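A gripper for the long bench

The arm at the Sovden workshop began as a shared purchase and became, over one winter, the work of a single member. Its builder, who asked to be called only the builder, had wanted a machine that could pick up a phone and put it down again on its end. "A phone is a good test piece," the builder says. "It's smooth, it's thin, and you notice at once if you have squeezed it too hard."

The arm itself came second-hand for 800 pounds. The wrist is new, designed at home, and it carries a small camera that looks along the fingers. The motor driver is a Voltitz board, chosen for its current limit, which can be set in fine steps. The fingers are black and taper to a point, and they close on the two flat faces of the phone so that the narrow side faces the camera.

"I tried holding it by the edges first," the builder says. "The buttons get in the way, and the contact area is tiny. Gripping the faces gives you far more to work with."

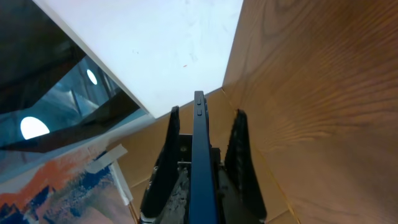

Members at Sovden did not all agree with that choice, and one objected at the February meeting that pressing on the glass was asking for trouble, and that a suction cup would do the same job with fewer parts. The builder's answer was that a cup needs a pump and a hose, and that a hose running along a moving wrist is one more thing to snag.

Force is handled in software. The Furtado controller reads motor current 52 times a second and stops the fingers when the value passes a set point. The first set point was far too high. "I found it by working down from a number that frightened me," the builder says. The present one has held for 234 cycles without a change.

Placing is slower than picking. The phone has to arrive square to the table, and the fingers have to open evenly – if one leads the other, the phone is pushed over. The pads have a bumpy surface, which helps the hold but can drag slightly on release. The builder now opens the fingers in two stages, with a short pause between them.

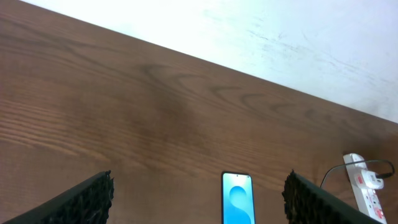

Parts and next steps

The wrist plate has been redrawn four times. The current version is a Sovley kit plate with extra holes drilled for the camera bracket. The builder would like a stiffer one. "It flexes when the arm stops quickly. You can see it in the camera picture as a shake, and I have to wait for that to settle before I trust the position."

A run of 3,000 cycles is planned once the new plate is fitted, with the set point left alone throughout. The drawings will be kept in the workshop's shared folder, including the earlier plates that did not work.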